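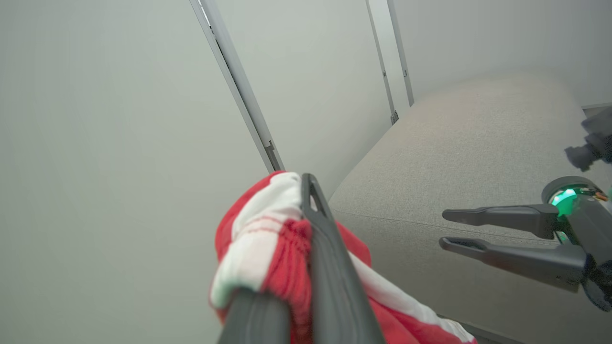

Sanaa Morsy wrote in to say that her team kit came back from the service with the red run into the white, and asked whether that is covered. It is, if the item was on your drop-off list and the care label allows machine washing. Send us the order number within 30 days.

Stemer Wash & Fold: Frequently Asked Questions

How do I place an order?
Make an account, pick a drop-off point and print the bag tag. The Ivmont shop takes bags without a tag, but you will need to fill out a form at the counter.

How much can I put in one bag?
Up to 30 pounds. Heavier bags are split into two orders and billed that way.

Do you wash colors and whites together?
No. We sort by color first and by fabric second. Items with both red and white in them are washed cold, on their own.

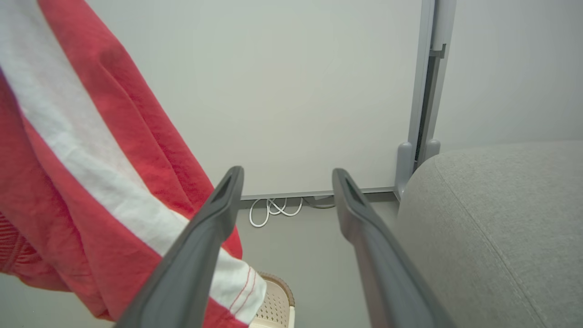
Cold washing does not remove every stain. Grass and clay often need a soak, and you can ask for one when you place the order. Soaking adds a day.

Can I wash a sports shirt at home between orders?
Yes. Turn it inside out, use cold water and skip the fabric softener. Hang it up to dry. Printed numbers tend to crack in a hot dryer.

Do you take whole team orders?
Yes. The team rate is $98 per load, or $139 with next-day return. Clubs that send us more than 1,000 pieces a season should call the shop for a quote. Bookings for the fall season close in October.

What if something is missing?
Check the packing slip first. Large orders sometimes go out in two bags, and the second may arrive later the same day. If it still isn't there, call the Ivmont shop.

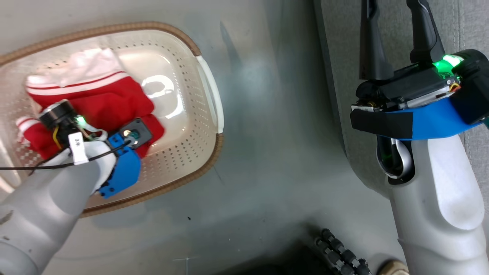 Peiyu Xie

Please empty all pockets before drop-off. We check them, but tissues and gum get past us. Anything we find goes in an envelope with your slip.

Can I change my pickup time?
Yes, until the order is marked "In wash." After that, call the shop.

Last updated 26 March 2022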